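Fingertip tape: when do you change it, and do you write it down?

halfdan_k
Posted January 30, 2023

Hello all. I look after the hand-held grippers for our demonstration recording at Rillach. We have nine of them in use, and I am writing the first proper page of rules for the people who record. Most of it is easy (charge, clean the lens, check the screws), but I am stuck on the tape.

Our draft says: "Replace fingertip tape when worn." One of my colleagues thinks a tip is worn when the grip slips. Another changes it every morning. Between them I get recordings where the fingers do not look the same from one session to the next, and the training side has started to complain. 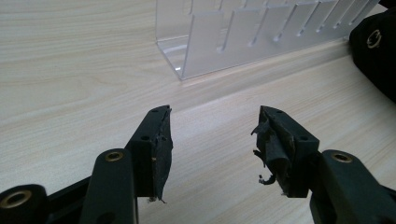

Tape on both tips, the right one worse. Would you record with this?

I would like a rule that a new person can follow without asking me. What do you have in your procedures?

marloes_h
No, I would not record with it. Loose flaps on the inner side are an immediate stop for us. A flap can fold between the finger and the object, and then you have a thickness you did not plan. The hanging bit on the right finger is also in the view all the time.

Our text at Flunham is: "No loose edge longer than the tape is thick. If in doubt, change both fingers." The second sentence is more useful than the first, to be fair. People never change only one any more.

triltau_nadja
I disagree a little with Marloes. If you allow only perfect tape in the recordings, your policy sees only perfect tape. Then you put it on the real arm, after two days the tape there is ragged too, and you wonder why the grasp is worse. We keep a share of sessions with used tips on purpose. Not falling apart, but used.

marloes_h
Then it must be labelled, Nadja. "On purpose" and "we forgot" look the same in the data if no one has written it down.

triltau_nadja
Agreed, and we do label it. There is one field in the session sheet: tape fresh / tape used / tape damaged. Damaged is not allowed for recording. I would call the right finger in Halfdan's photo damaged, and the left one I would discuss.

amanuel_a
Why tape at all? We went to moulded rubber pads last May and the whole chapter disappeared from our procedure. Tape is a consumable with no specification. You buy another roll and the friction is different.

halfdan_k
Amanuel, I would like this also, but the tips are printed and I do not have pads which fit. For this year it must be tape. The point about the roll is good, I had not thought to write down which roll we use.

elinborg
Small thing from the inspection side. Whatever rule you choose, give it a time and a name. We say: look at the tips before the first recording and after every 26 recordings, and sign. Before that we had "check regularly" and I found 1,236 recordings without one single note about the tips. It is possible that all of them were fine. I cannot prove it.

Also please write how the old tape comes off. Some of our people used a knife and cut into the plastic.

amanuel_a
26 is a strange number.

elinborg
It is what fits on one page of the form :)

halfdan_k
Thank you, this helps a lot. Here is my new draft, please be strict with it:

Look at both tips before the first recording and after each full page of the log.
If there is a flap, a tear or a hanging end, stop and change the tape on both fingers.
Remove old tape by hand. No blades.
Write the roll number and "fresh" or "used" in the log, with your initials.

marloes_h
Say also that the tape must not cover the screw holes. Otherwise good from my side.

triltau_nadja
I would add what happens to the recordings made since the last check, when you find damage. We mark them and somebody looks through them – we do not delete automatically.

halfdan_k
Both added. I will try it with the Miah group first and report back when they have used up a few pages of the log.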